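Water Use and Laundry Habits in Shared Student Housing
Final report, Household Resources course
Group members: Wissam Saliba, Irja Vainio, Daranee Sriwong
Course advisor: Konrad Lanz

1. Background

Our group looked at how students in shared housing decide when to do laundry and how much to put in a load. The topic came out of a discussion in the second week of class, when Irja said that her building had just switched to a flat monthly fee for water and she no longer thought about it at all. Daranee's building still bills each apartment by the meter. We wanted to know if the way people pay changes what they do.

We worked with two buildings. Rilitz is the newer one and charges a flat fee. Paisan is older and bills by meter reading. The apartments in both have two or three bedrooms and most tenants are second-year students or later. Rilitz has a shared laundry room in the basement. Paisan has none, so tenants either keep a small machine in the apartment or go to the laundromat on Warik Street.

2. Method

We wrote a short questionnaire and left paper copies in the mailboxes of both buildings at the start of May. It asked how often the person washed clothes, who in the apartment they shared loads with, how full the machine normally was, and what made them decide to wash on a given day. There was space at the bottom for comments. We got 103 completed forms back. Forms with the frequency question left blank were not used and are not part of that number.

Each of us also kept a laundry diary. For every load we wrote down the time of day, the type of clothes, the setting and whether the load was full, half or less. Kiều Kiều, who took this course last year, let us use her diary form, which saved us from making our own. We dropped her column for detergent brand.

We did not measure water directly. We had planned to, but the meters at Rilitz are in a locked room and the building office did not answer our request in time. All results here depend on what people told us.

3. Results

The frequency answers were closer than we expected. In both buildings the most common answer was once a week. The difference was in load size. Paisan tenants were more likely to say they waited for a full load, and more likely to combine clothes with a roommate. At Rilitz most people washed alone and many described their loads as half full. Several said they washed when the laundry room was free, whatever they had in the basket.

Small washers in apartments
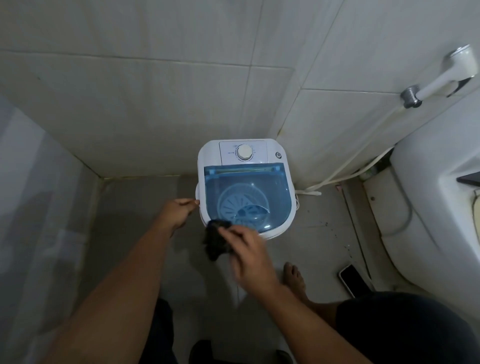
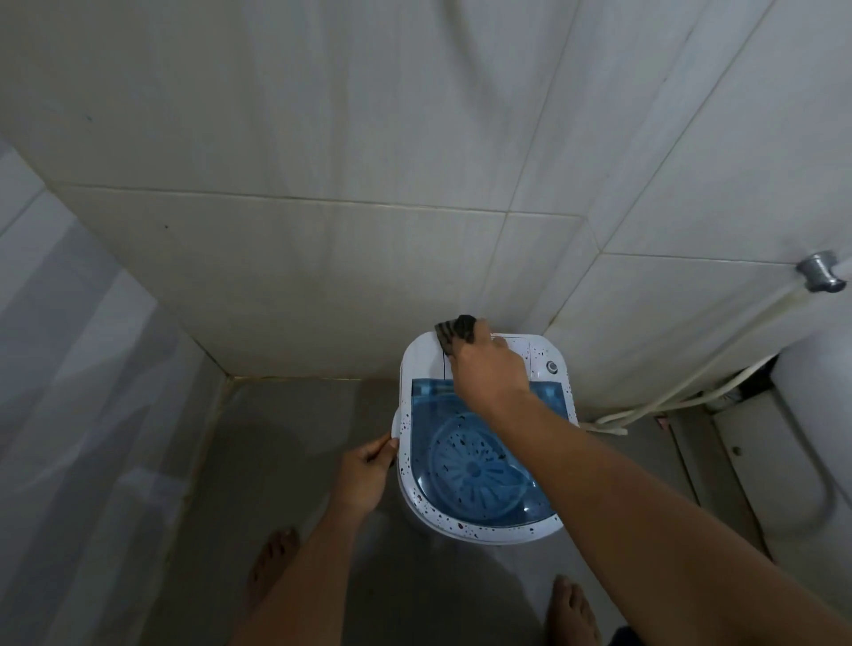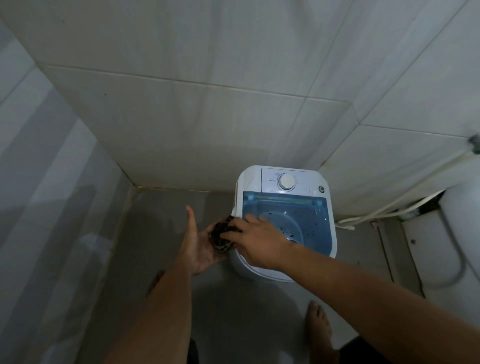
Paisan tenants with their own machine gave the longest comments on the form. They liked being able to wash late in the evening and not carrying bags down the street. Their complaints were mostly about space and about capacity, with bedding mentioned most often. A compact top-loader that fits in the corner of a bathroom, like the white one with the blue lid, solves the first problem but does little for the second, so these tenants still went to the laundromat for sheets and towels. One person wrote that she and her roommate save up their bedding for a month and take it all at once.

The diaries showed a similar split. Daranee ran more loads than the other two of us, but they were small ones. Wissam combined his with a roommate and ran the fewest. Irja's loads were half full more often than she had guessed before starting, and she asked that we put that in the report.

4. Discussion

We can't say that billing causes the difference. The buildings also differ in where the machines are and how big they are, and a full load in a small washer is much less clothing than a full load in the basement machines at Rilitz. Our question about fullness did not ask about machine size. Konrad Lanz pointed this out when he read our draft, and by then the forms were already in.

There is also the matter of who answers a questionnaire about laundry. People who share loads and have a system for it may be more willing to fill one out.

5. What we would change

Ask for the machine type on the form. Contact the building office at the start of the term and get meter access in writing. Keep the diaries for the whole term, and include a week during exams, when all three of us did almost no laundry.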